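**Call for participants: bench workers, electrical parts sorting**

Stosar is putting sorting arms on the returns benches at its Arkar site this November, and management says the work will get "lighter." We are a small workplace study group, and we would like to hear that from the people who do the sorting, or not hear it.

We want 6 people who have worked a returns bench for at least one full season. You don't need to like the machines. You don't need to hate them either, though we've read the Grirner brochure and would understand.

What it involves:

- 5 sessions of 80 minutes, on paid time
- a short diary of stops, jams and who got called over
- one talk with us, without a supervisor in the room

Pay is $400 on top of your normal wage - the full amount, even if you drop out after the first session.

The parts are the usual small stuff: breakers, push-buttons, emergency stops, pink bins.

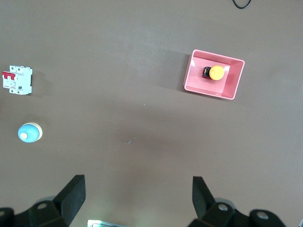

Will my job be cut if the arms do well?

We can't promise it won't, and Stosar has not put anything in writing beyond the trial.

Diaries stay with us. Stosar gets the final report when you do - same day, same version. Leave your name and shift in the study box by the time clock before Thu 11 November. Night shift is welcome, and we'll come in at your hours.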